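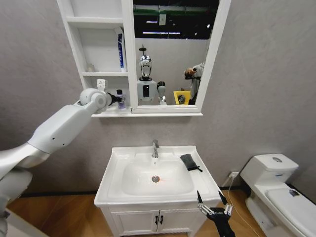
Farquharson
@farquharson_builds · Sunday, December 1, 2019 · 11 posts

1/ Bathroom week at the workshop. The job is to get the robot to pick a small bottle off the bottom shelf of the mirror cabinet and put it down somewhere sensible. I said in May that I didn't believe in this project and I'm still in the same place, only with more cable ties.

2/ For anyone new: it's a shared build called Brolline. White body, two arms, a gripper on each. I do wiring and complaining. Other people do the optimism.

3/ The bathroom is a mock-up in our unit, before you ask about the strip lights in the mirror. Vanity, toilet, cabinet, all off the shelf. Grey walls were a group decision I lost. I wanted something the cameras would find harder, as real bathrooms aren't all tasteful grey.

4/ My first gripe is the bottle. It's clear. Clear things are horrid for depth cameras, which tend to see straight through them and report whatever's behind. Blue label and dark cap help a bit. Take the label off and I'd put money on the arm grabbing at thin air.

5/ Second gripe, the mirror. You have a machine that finds things by looking, and you stand it in front of a big rectangle full of things that aren't there, including itself. Our fix so far is to tell the software to ignore everything inside the mirror's outline. Fine until someone hangs the cabinet a hand's width to the left.

6/ Third gripe, reach. Look at the angle of that arm. It has to come in from the side and go up over the basin, and the gripper ends up very close to a little white holder on the same shelf. A person does this half asleep. We did 44 tries on Friday and the log has 5 I'd call clean. The rest were nudges, misses, or me hitting the stop button.

7/ The other hand just hangs about by the worktop with its fingers open. I've asked for it to be parked properly during these runs. It's on the list. The list is long.

8/ We tried the Juto planner for a fortnight. Lovely demos. In our bathroom it kept choosing a path through the tap. The Skadodeo one is uglier and slower, but it at least knows a tap is solid, so we've stuck with that.

9/ People keep telling me the answer is more practice runs. Someone floated 1,000 before Christmas. Who's putting the bottle back each time? Me, that's who. And if all of them are the same bottle on the same shelf under the same lights, I don't see what it has learned apart from our cabinet.

10/ What would change my mind: move the toothpaste down next to the bottle, swap the bottle for a different one, turn half the lights off, and get a decent run of clean picks without anybody touching the settings. I'd say so publicly. I'd even be a bit pleased.

11/ Next session is gripper pads. The current ones are too slick for smooth plastic so I'm cutting some from an old bike inner tube. Will post the results, good or bad.

Comments (4)

tinshed_rob
Inner tube works but it leaves black marks on everything. Try the silicone baking mat stuff first, it's cheap and you can cut it with scissors.

marrowfat
Surely you could just tape over the mirror while testing?

Farquharson (author)
@marrowfat We could, and then we'd have a robot that works in bathrooms with taped-up mirrors. @tinshed_rob good shout, will pinch one from my kitchen.

owl_and_solder
5 out of 44 is better than my first arm managed with a mug. Keep going, you miserable sod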